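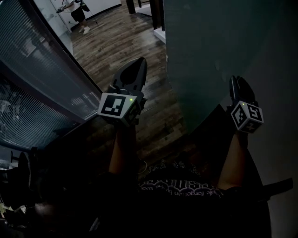

Too much map for a week at the beach, one customer told us, and did we really believe the part about it being tear-proof? Fair question. We don't, quite, and we sell it.

Histau Touring Map: Prurkness and the Outer Islands
Folded sheet, printed both sides, Clilatex coated stock
Sold by Czerwiński Travel Maps

What the publisher says
"The only map you will ever need for Prurkness." Waterproof, tear-proof, good for 2,000 folds, complete road network, every village named.

What we say
Waterproof, yes. We left one in a sink overnight and the ink stayed put. Tear-proof depends on what you do to it. Pull it from both ends and nothing happens. Nick the edge with a key first and it rips like any other sheet. As for the 2,000 folds, we gave up well before that, and we would like to know how Histau got the number. They haven't answered our letter. The creases on our shop copy have gone white, but you can still read the names through them.

"Every village named" is a stretch. The index lists 1,032 places, and a fair share of those are bays, wells and hilltops. Several inland hamlets on the north side are missing, including two that have a bus stop. If you are staying up there, ask your host for directions and write them on the back.

The road network
Good on the coast, less good past the salt flats. The map shows a solid red line from the ferry port to the old fort. Customers have come back and told us that the last stretch is gravel and that it closes after rain. Red is supposed to mean paved. Treat anything marked red east of the river as a maybe.

Walking with it
The contour lines are 500 feet apart. On this terrain that hides a lot of climbing. Drivers won't care. Hikers should get something else, and we'll say so at the counter even though we don't stock anything better at the moment.

Ferries
Sailing times are printed in the margin. Ignore them. The Wednesday boat to the outer islands has moved at least twice since the sheet was drawn up, and the new edition promised for March has the same table in it.

Town plans
The harbor plan is the best thing here. Market streets, the post office, the clinic and both bus yards are where they should be. The plan of the upper town is small and crowded, and the one-way arrows are hard to see under a street lamp.

Details
Weight: 312 grams with the card cover, so heavier than it looks
Languages: English and French on the key, local spelling on the map
Index: separate booklet, stapled, easy to lose
Cover: card, not waterproof, whatever the sticker says

Who should buy it
People renting a car and staying near the coast. Sailors have found the island side useful for planning, but it is not a chart and has no depths.

Returns
Unopened maps can come back for a full refund. Opened ones can too, if you manage to fold it the way it came.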